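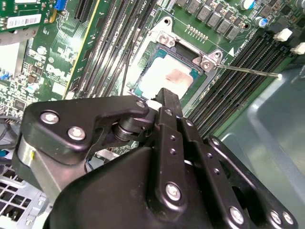

Server motherboard, CPU socket in view.

Oduor Nzioka
8 November 2024

Thread on stores deliveries to ships at anchor. I run the boat deliveries desk at Alwood in Pladbridge and the same questions come in every week, mostly from new pursers and from office staff who have only dealt with alongside calls.

Alongside, we drive a truck to the gangway and your crew takes it from there. At anchor, the same order goes from our shed to the stores quay, then onto a launch, then up your side by crane or by hand. Each move takes time and each one has its own booking.

Our cutoff for anchorage orders is 11 in the morning the day before. An order that comes in at noon goes on the next day's boat. We do take late additions if they are small and already on our shelf, so ask.

Send the order as a list with IMPA codes where you have them. Where you don't, send the maker's part number. "Same as last time" works only if last time was with us, and even then please give me the old order number.

The thing I ask for most is crane details. I need the safe working load, which side it serves, and whether it is in service right now. A crane that is down for repair changes everything about how we pack.

With a working crane we pack on pallets, netted, with lifting slings already on. With no crane we break it all down to what two people can pass over the rail or haul on a heaving line. That is a full afternoon of repacking for a big order.

Example from last February. The Drilla came in for five hours between cargo orders, managed by Vlachou. They wanted deck stores, two mooring tails, engine room consumables and fresh provisions, 13 pallets in all.

The order form said crane port side. The swell that day had the port side exposed, and the launch skipper would not lie there. The starboard crane had no certificate on board. So the boat waited.

In the end the master turned the ship a little to give us a lee and we worked the port side with 4 lifts an hour. Provisions went first. The ship sailed with two pallets of paint still on the launch.

The paint came back to the shed, and Vlachou paid for the trip out, the trip back, and forwarding to the next port. I still think the skipper made the right call. The master agreed when I spoke to him.

What I changed after that: our form now has a line for each crane, and a line for which side is likely to be sheltered. Please fill in both. If you don't know about shelter, write the anchorage number and we will look at the forecast.

On order of loading. We load the launch in reverse, so what you want first goes on last. If I hear nothing from you, the default is frozen, chilled, dry provisions, then engine, then deck, then paint and chemicals.

If you have an engineer waiting on one filter, tell me. I can put it in a hand bag with the boatman and it goes up before the first pallet. This costs nothing extra.

Paint, thinners and chemicals need a declaration for the launch, even for small amounts. We prepare it. What we need from you is the final quantity by the cutoff, and changes after that mean a new form and a new stamp from the port office.

The port office closes for lunch. I mention it because it has cost people a boat.

Compressed gas is handled on a separate run. If you are returning empties, have them capped, tagged and ready on deck before the boat arrives. Same for empty drums. The launch will not wait while they are carried up from below.

Landing garbage or used spares on the return trip is possible but it is a different permit. Ask your agent, and ask early. We can't take bags that were not on the paper when we left the quay.

Customs. Stores for a foreign-going ship go out from our bonded shed, so the ship's name and IMO number on your order have to match the agent's entry exactly. We lose more mornings to a missing digit than to weather.

Crew parcels come up a lot. Yes, we can carry them if they reach our shed addressed to the ship, care of Alwood, with the crew member's name. Get them to us the day before. We don't open them but customs sometimes does.

Checking the delivery. Please have one person with the delivery note at the landing spot, calling off each pallet as it comes on deck. If something is short, write it on the note before you sign. I can act on a written shortage the same day.

For provisions, check temperatures at the rail. Our boxes carry a logger on the frozen goods and the boatman can show the reading. If you want to reject something, reject it there, and it comes back on the same boat.

Weather. The skipper decides, and I don't argue with him. If a run is called off I will phone the agent and the ship, in that order. The goods go back into the cold store and you keep your place for the next run.

Waiting time is charged after the first hour alongside. It is on the quote, near the bottom, and people miss it. If your crew is busy with bunkers when we are due, tell me and I will move the slot.

Somebody asked whether we can combine two ships on one launch. We do it if they are in the same anchorage area and both agree. The cost is split by pallet. Goods are kept apart with a net between them and separate notes.

Another one: can we deliver at night. Provisions and small spares, yes, with deck lights on and the crane operator rested. Mooring ropes and paint we leave for daylight.

What to send, all in one email please: ship name, IMO number, agent, ETA and expected time at anchor, anchorage number, crane details for each side, the order list, loading order if you care about it, and anything you want to send ashore.

Attach the list as a spreadsheet. A photo of a printed list can be worked with but someone here has to type it in again.

I'll do a separate thread on receiving mooring ropes, including how to check the certificate against the tag on the coil. Replies are open for questions about anchorage runs. For prices, write to the desk and we'll send a quote.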